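The Ullatton Tablecloth in Brown
From the Belton kitchen range

I've been selling table linen for a good while now and I still get more emails about the plain brown one than anything else in the shop. It's the dull one! No stripes, no lemons, no little hens round the border. But people come back for a second, and then they come back for one for their mum, so I thought it deserved a proper page instead of the two lines it's had up to now.

The Ullatton is a flat, smooth cloth for a big table. The brown is hard to pin down, I'll admit. In some lights it goes a bit mauve, in others it's nearer taupe or plain milk chocolate, and I've had customers swear I'd sent them a different colour from the one they ordered (I hadn't, we only do the one). If you're matching it to curtains, ask me for a swatch first. They're free and I post them in an ordinary envelope.

It's a matt finish, so you don't get glare off it when the sun comes in low. I like that more than I expected to. My old wipe-clean one used to blind me every January. 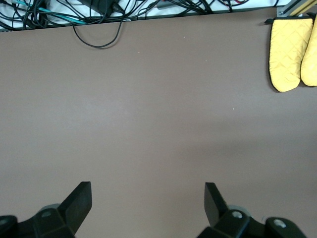

The matt brown surface, with our yellow quilted mitts hanging at the side.

The mitts are the Ina pair, sold separately. They're a soft buttery yellow with diamond quilting and black piping, and I do think yellow against this brown is lovely. I nearly had them made in cream and I'm so glad I didn't.

Now, crumbs. A smooth cloth is far easier than a textured one because nothing gets down into the weave, you just gather up the corners and shake it out of the back door. Pale bits do show on it, flour especially, so if you bake a lot keep a dry cloth handy. Tea is very forgiving on brown. Beetroot less so, and I'd get that one under the cold tap quickly.

I'm forever being asked what goes with it, and my answer is nearly always something shiny and something in light wood. A chrome toaster looks smart on it, and so does a turned wooden plate like our Sequeira, the round one with the fine rings and the slightly raised rim. I use mine for toast, which is why I'll always think of this as a breakfast cloth, though plenty of you have told me it's out for Sunday roasts too. 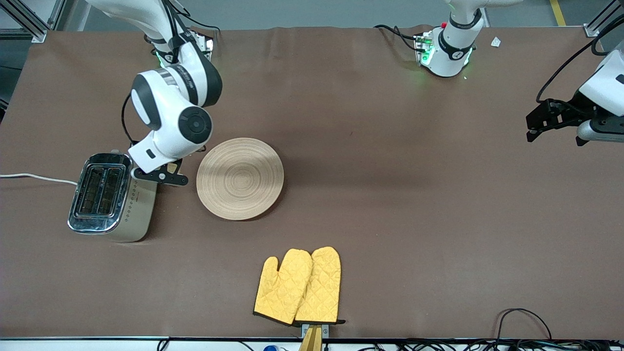
Washing and ironing

Wash at 30 with similar colours. I leave out fabric softener, it makes the cloth slide about on a polished table. Line dry if you can, and take it in while it's still a touch damp so the fold lines come out. A warm iron on the back does the rest.

Please don't put a hot pan straight down on it. Use a trivet, or a folded mitt if you're in a rush.

Ordering

The Ullatton comes in 3 sizes, all the same brown, and there's a size chart on the main linen page. Measure the top of your table and add however much drop you fancy at each side. I go for a short drop at home as it doesn't end up in anybody's lap.

We've sold over 800 of these and the next batch is only 100, so if your size is showing as available I'd grab it. Returns are fine as long as it hasn't been washed.

Page updated August 21, 2025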